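Streets After Dark Deserve a Public Standard

Most cities can say how many miles of road they maintain, how many signals they operate and what they spend each winter on salt. Far fewer can say how well their residential streets are lit, block by block, on an ordinary night. The lighting inventory, where one exists, records poles and fixtures. It does not record whether a person walking home can see the curb.

The city of Nasbridge is a case in point. Its current lighting plan, adopted in July, calls for the replacement of 1382 fixtures over the life of the program. The plan is sound in its engineering and careful in its budgeting. Its weakness lies in the measure of success it has chosen, namely the reduction in energy use. A fixture that uses less power is counted as an improvement even where the light reaching the sidewalk has declined.

Residents of the Thevar district raised this point during the comment period. They submitted 80 written statements, many from people who work evening shifts or depend on the last bus. Their concern was a modest one. They asked that light levels on sidewalks be measured before and after each replacement, and that the results be published. The final plan acknowledges the request in a footnote and makes no commitment.
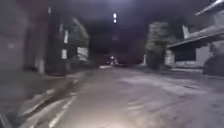
By the Senior Fellow for Public Space
Bristetti Institute for Local Government
13 October 2022

The Institute has long held that a public service should be judged at the point where the public receives it. Water is tested at the tap. Bus service is measured at the stop. Street lighting is still judged largely by the equipment purchased, and the person on foot is left out of the account.

There are fair objections to a sidewalk standard. Measurement costs money, and small public works departments are already stretched. Brighter is also not always better. Glare can hide a pedestrian from a driver as surely as darkness can, and residents have a reasonable interest in bedrooms that are dark at night. Wildlife along creeks and parks is affected as well. A good standard would set an upper limit along with a lower one, and it would leave room for local judgment near natural areas.

The cost objection is weaker than it first appears. The town of Stekico surveyed 28 blocks with its own staff, using handheld meters and a simple form. The work was added to routine sign inspections, and no new positions were created. The survey found several blocks where tree growth had closed in around the lamps, a problem that pruning could address without any new fixtures.

Nasbridge could begin in the same way. The Institute recommends that the city select 400 measuring points, with priority given to bus stops, school routes and crossings, and that it publish the readings each year in a form residents can understand. Contracts for the remaining replacements should require that sidewalk readings be taken before the old fixtures are removed.

The council will take up the second phase of funding in the coming budget session. Members should ask the department for its sidewalk readings before they vote.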